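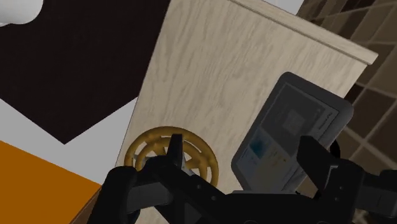 2 min read

Flaltwood library goes fee-free in February

Late fees are gone at the Flaltwood town library starting in February, director Usa Bunnag said last night. Books, DVDs, loaner tablets, all of it. Old balances get wiped too.

The vote was 6 to 1. Boonsong Luangrath voted no, said he wanted to see the budget first. Fines brought in less than the library spends mailing out the notices, according to Bunnag.

Right now 200 cardholders are blocked from checking anything out. 62 of them are kids.

"I want them back in the building," Bunnag said. "Thats the whole plan." 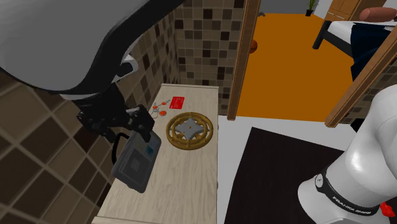
What still costs money

Lost items. After 20 days overdue you get billed for the replacement, and the bill goes away if the thing comes back in decent shape. Printing stays the same price. So does the meeting room.

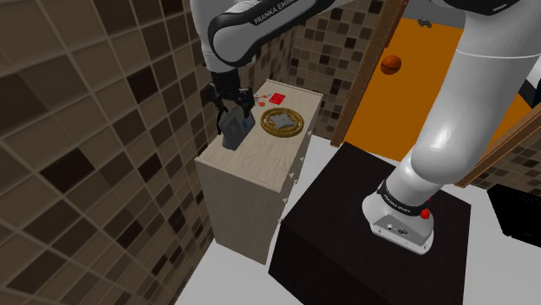 Blocked cards should work again on the first morning, no need to call or come in. Parents with more then one card on an account may have to ask at the desk. Doors open at 9.

Recent
Sturkex Road bridge down to one lane
Kanyarat Mahawong to lead school band
Cosari Bakery adds evening hours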